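May 1, 2024
Notebook, desk chores, continuing from the Gresa pages

Okay, so Ritva Eskola came by before lunch and asked the question again (the one everybody's uncle asks): can it clean up after me yet? I said sort of, and then spent the rest of the day trying to work out what I meant by sort of.

What I have on paper so far is the tidy-the-table list. Chores picked by the two of us back in September, mostly stuff you do without thinking: put the mouse back where it belongs, stack the reading material, stand the cans together, collect the little scraps. We wrote it thinking the scraps would be easy and the book would be hard. Wrong way around! A big flat thing has edges and stays where you leave it. Paper bits slide, stick to the table, fold under the fingertip, and then the policy decides it's done and goes home.

Numbers from the Vadau set, before I forget: 100 tries at mouse-to-spot, 28 misses. I went through all the misses and 20 of them are the same miss, fingers coming in too high and squeezing over the hump so the mouse squirts out forward. The other eight are a mix and I don't see a pattern. Kaisu Tikkanen thinks we should just collect more, she wants over 1000 demos before we argue about anything, and she may be right, but I'd like to fix the approach height first. More of the same high grabs won't help us.

Also the mouse pad. The policy seems to love a pad with a picture on it, and I suspect it's using the print as a landmark. Need to try the same chore with the pad turned around, then with a plain one. If it falls apart I'll be annoyed but not surprised. TODO: ask whether Bresance ever shuffled their pads, their writeup doesn't say.

For today's pass I'm leaving all the clutter out, cans and book and cards and everything, and only asking for the mouse. Ribbed fingers, one on each side, low this time.
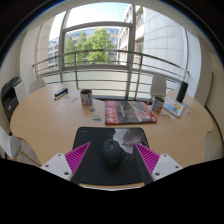
Which brings me back to Ritva. A person clears a table like ours while talking on the phone. We're at one object, decent light, and me hovering next to it with a pencil. So no, not a chore machine yet, but one step of one chore, most of the time, sure. I'd call that progress since the Wieser tests, when we couldn't even close on a sponge without knocking it on the floor.

Next: low approach, pad turned around, then add the cans to the task. Kaisu has the spare fingertips, get them back from her.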